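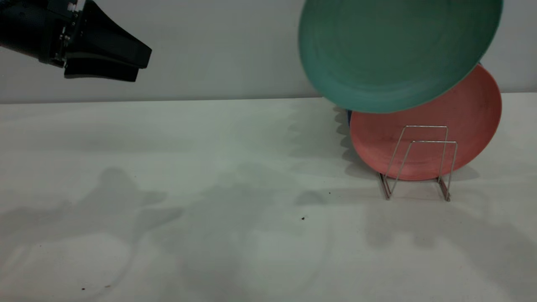 Plates, plates, plates

So I spent most of November putting dishes in a rack, and I didn't even do it with my own hands. The arm did it, and I drove the arm, and by the end of the second week I was dreaming in teal and coral.

Some background if you're new to this blog. I've been collecting demonstrations for Trarero, which is what Ekene Usman and I call our little learning setup (the old one was called Skarnura and we don't talk about Skarnura). The goal we set ourselves was 600 episodes of plates and a wire rack. We're at 159. I know!

One episode goes like this: I sit at the controls, get the gripper to the plate, take it by the rim, tip it up and ease it into the rack. Then I save, reset and go again. A good one is quick. A bad one is me chasing a plate across the table at a crawl while Ekene eats crackers behind me and says "left, left, your other left."

What surprised me is how much the resets matter. When I got tired I'd put the plate back in the same comfy spot every time, and Ekene noticed when we scrolled through the starting shots one evening. They all looked like the same picture. So now we move it. Near corner, far corner, a bit to the left, wherever feels annoying. We swap the colors too, and we change how full the rack is, because sliding a plate in front of a whole row of others is a very different job from dropping it into bare wire.

The light wall and the pale tabletop were my idea and I'm still pleased with them. The colors really pop. The shadows from the rims are kind of pretty, too, all scalloped along the table (I've had a lot of time to look at them). 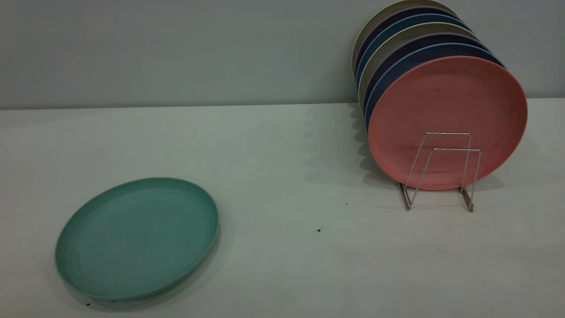
Do you throw away the bad episodes?

We keep most of them. If I fumble the grasp and then fix it, that stays in, and we tag it as a recovery so we can pull those out later if they cause trouble. The ones that go are where I gave up halfway, or where the recording dropped out.

Next up is a second round of training, probably after I've had a few nights of doing something with no rims on it. Ekene wants to try 2 camera views against one and see if the extra view helps with lining up the slots. I want to try bowls. We have not agreed on bowls.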